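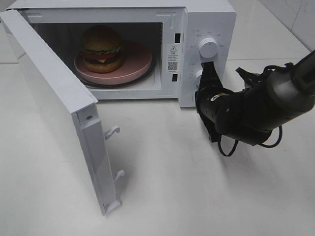

4. Instalação do medidor de consumo Zadport na cozinha

Rev. de 11 de setembro de 2019. Substitui a folha solta que vinha na caixa, a de fevereiro. Quem ainda tem essa folha: deitar fora, a ordem dos passos estava trocada.

Antes de começar

Ler primeiro a secção 3 (central e rede sem fios). Sem a central ligada e com a luz verde fixa, não vale a pena avançar, as tomadas não emparelham.

Material na caixa do kit cozinha:
— 3 tomadas medidoras
— 2 etiquetas de reserva
— cartão com o código do kit (guardar!)
— chave pequena para o botão de reposição

O adaptador Ultorcombe para fichas antigas é vendido à parte. Não usar adaptadores de outra origem entre a tomada da parede e a medidora.

ATENÇÃO: as tomadas medidoras são só para interior e só para aparelhos com ficha. Placa, forno de encastrar e termoacumulador ligados directamente ao quadro ficam de fora — para esses ver secção 6, pinça de quadro, montada por electricista.

4.1 Escolher o que medir

1. Fazer a lista dos aparelhos da cozinha com ficha. Frigorífico, máquina da loiça, chaleira, micro-ondas, torradeira, o que houver.

2. Escolher um aparelho por tomada. Nada de extensões múltiplas atrás da medidora, os valores somam-se e depois não se separam.

3. Começar pelo frigorífico. Está sempre ligado e dá logo uma linha de base. Os de uso curto podem ficar para depois.

4. Ver a potência na chapa de características de cada aparelho (normalmente atrás ou em baixo) e comparar com o limite impresso na medidora. Se passar, não ligar.

Nota: aparelhos com relógio perdem a hora quando se desliga a ficha. Acertar no fim, depois de tudo emparelhado, senão faz-se o trabalho duas vezes.
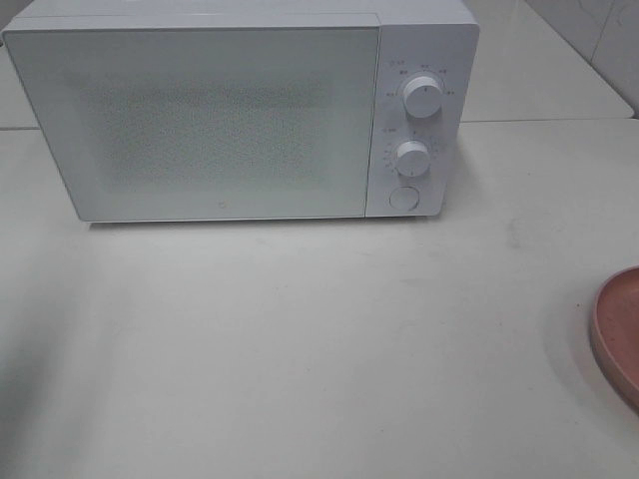 5. Escrever o nome do aparelho na etiqueta e colar na medidora antes de a pôr na parede. Depois de lá estar, atrás do frigorífico, ninguém chega.

4.2 Emparelhar

1. Abrir a aplicação Zadport no telemóvel, menu Casa, depois Adicionar tomada.

2. Introduzir o código do cartão. Maiúsculas e minúsculas contam. O zero tem um risco, a letra O não.

3. Ligar a medidora à parede, ainda sem aparelho. A luz pisca laranja.

4. Carregar no botão lateral até a luz passar a azul. Largar logo. Se continuar a carregar, repõe tudo de fábrica e volta ao passo 1.

5. Esperar pela mensagem "Tomada encontrada". Se não aparecer ao fim de um minuto, ver 4.5.

6. Dar o nome. O mesmo da etiqueta, de preferencia.

7. Repetir para as outras. Uma de cada vez, as duas ao mesmo tempo baralham a central.

CUIDADO: mãos secas. Tomadas junto ao lava-loiça só com a água fechada e a bancada enxuta.

4.3 Ligar os aparelhos

1. Desligar o aparelho no botão, depois tirar a ficha.

2. Meter a ficha na medidora até ao fundo. Se ficar folgada, parar. Ficha folgada aquece.

3. Ligar o aparelho e ver na aplicação se o valor mexe. Demora um bocado na primeira vez.

4. Chaleira: encher antes de testar. Torradeira: tirar as migalhas, já agora. Micro-ondas: nunca pôr a trabalhar vazio só para ver o número subir, meter um copo de água.

5. Confirmar que o cabo não passa por cima da placa nem fica entalado na gaveta.

A unidade mostrada é o watt. Acima de 1.000 W a aplicação muda sozinha para quilowatt, com vírgula, e há quem julgue que o consumo caiu. Não caiu, é só a escala. Dá para fixar a unidade em Definições, Ecrã, Unidades — fica guardado por telemóvel e não por casa, portanto cada pessoa tem de mudar no seu.

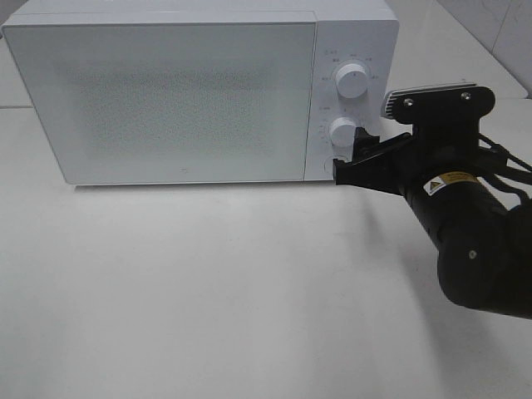

O mesmo vale para o preço por kWh. Cada telemóvel pede o seu, e se forem diferentes os totais em euros não batem certo uns com os outros. Copiar o valor da factura, sem IVA, e pôr o IVA no campo à parte. Tarifa bi-horária: activar primeiro os dois períodos e só depois escrever os preços, senão o segundo campo nem aparece.

4.4 Período de aprendizagem

Deixar tudo ligado 14 dias seguidos sem trocar tomadas de sitio. Durante esse tempo os gráficos aparecem a cinzento e as médias não servem para nada. Normal.

Se for mesmo preciso trocar um aparelho: menu da tomada, Mudar aparelho, confirmar. A contagem recomeça só para essa.

Falhas de luz curtas não estragam a aprendizagem. Férias sim, mais vale adiar.

Consumo em repouso: ver à noite, com tudo parado. Há aparelhos que gastam sempre qualquer coisa por causa do visor ou do relógio. A aplicação junta esse valor na linha "Repouso" no fim da lista.
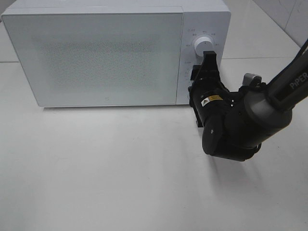
Fig. 4 — Micro-ondas de bancada.

4.5 Se não funcionar

Luz apagada: experimentar outra tomada da parede. Ver o disjuntor da cozinha.

Pisca laranja sem parar: central longe demais. Aproximar a central, emparelhar, voltar a pôr no lugar.

Vermelho fixo: potência excedida, a medidora cortou. Desligar o aparelho, deixar arrefecer, conferir a chapa. Não insistir.

Valor sempre a zero com o aparelho a trabalhar: ficha mal metida, ou nome trocado com outra tomada. Comparar etiquetas.

Dois aparelhos com a mesma curva: foram emparelhados com o mesmo nome. Apagar um e refazer 4.2.

Código do cartão recusado: confirmar que é o kit cozinha. O do kit sala (modelo Jurklow) tem outro prefixo e não entra neste menu.

Cartão perdido: pedir segunda via na assistência Abreu, com a factura de compra. Sem factura não enviam.

Passar à secção 5, alertas e horários.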